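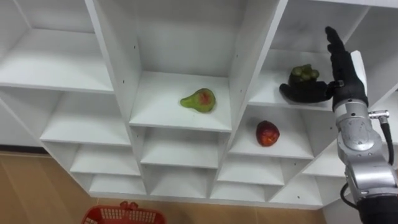

White open shelving over a brown floor.

My grandmother kept her preserves in the cellar, her letters in a biscuit tin and everything else in her head, and I have been thinking about her a good deal since I spent a long, rainy October afternoon in Horkau with Stijn Visser, who helps people decide what to do with the books they own.

He doesn't call it decluttering. He dislikes the word, and he dislikes even more the idea that a person ought to own 50 books and no more. "Who picked 50?" he asked me, pouring the coffee. His own collection stands at 203, and he knows it only because his moving company made him write it down.

What he does is sit with you. You take down a book, you tell him where you were when you read it, and more often than you'd think you find yourself talking about an old apartment, or a brother, or a summer that rained from end to end (mine did, and I talked about it for far too long). Then the book goes back up or it goes in the box, and he never says which he would choose.

Arnout Cuypers, a retired schoolteacher two streets over, began with Stijn last spring and has so far parted with two paperbacks - both of them duplicates. He couldn't be happier. He has started rereading, too, a chapter before breakfast, and he lent me a battered novel on my way out the door. I've promised to bring it back before the snow comes.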